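Some notes on the kitting desk at Molik, six months after two arms took over bin work on the night shift. I schedule the people there, so this is mostly about people.

1/ Before: one operator per cell, 900 picks a shift, hands in a bin the whole time. After: one operator per three cells, hands mostly on a keyboard.

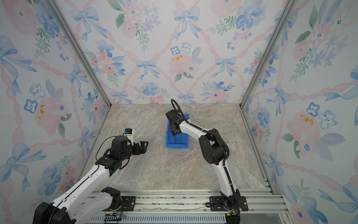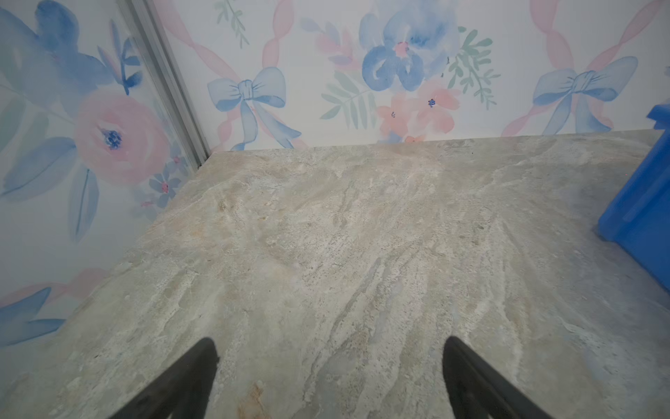 Two arms and a blue bin, from above; then the same cell at gripper height.

2/ Target per cell is 720 picks. Lower than by hand. The line at Karnau was re-timed to match, and the complaints stopped in January.

3/ Wrist and shoulder reports are down. Eye strain reports are up. We log both on the same form now.

4/ The job grade is the open question. "Picker" became "cell attendant" with no change in pay. Attendants clear faults, re-teach grasps and sign off the bin. Strömberg regraded the same work one step up. We have not.

5/ Last month: 1,231 fault stops across the three cells. Most were cleared in under 9 seconds. Short, but each one interrupts whatever the attendant was doing in another cell.

6/ Breaks are harder to place. A picker could stop when the bin was done. An attendant needs someone to take the alarms. I have asked for one floater per shift.

7/ Gadomholm goes live next. Their pickers get the training before the arms arrive. Ours got it after.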